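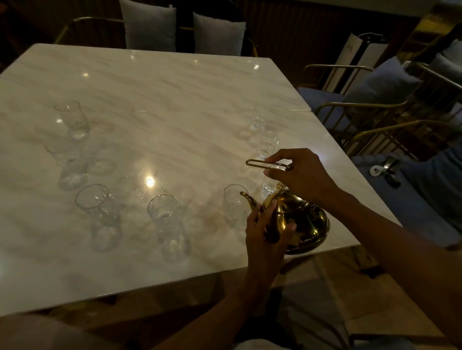
Wanted: slow talkers for the Tisley evening conversation table

Tisley runs a free language exchange above the Sperling bookshop, and we have reached the awkward stage where learners outnumber people to talk to. There are 87 on the list and nine hosts. You can see the problem, and so can the hosts.

We need native or very comfortable speakers of German, Turkish or Portuguese for one evening a week from March. No teaching experience required. In fact, if you have strong feelings about the subjunctive, please keep them at home until asked.

What you would do: sit down, drink tea, ask someone how their week went and wait for the answer – however long the verb takes to arrive. Sessions run 90 minutes. The pay is $106 a month, plus the bus fare, plus more tea than is sensible.

To apply, write half a page to Ute Gerlach at the Tisley desk about a conversation you enjoyed. Resumes will be read, but without much appetite.

Comments (3)

marnie_k: Is Swiss German all right?
Ute Gerlach: Yes, with a warning to the beginners.

pilotlight: Did this last year. Learned 9 words for rain and made two friends. The stairs are steep.

Dov: Do you need anyone for Dutch? I talk very slowly in it.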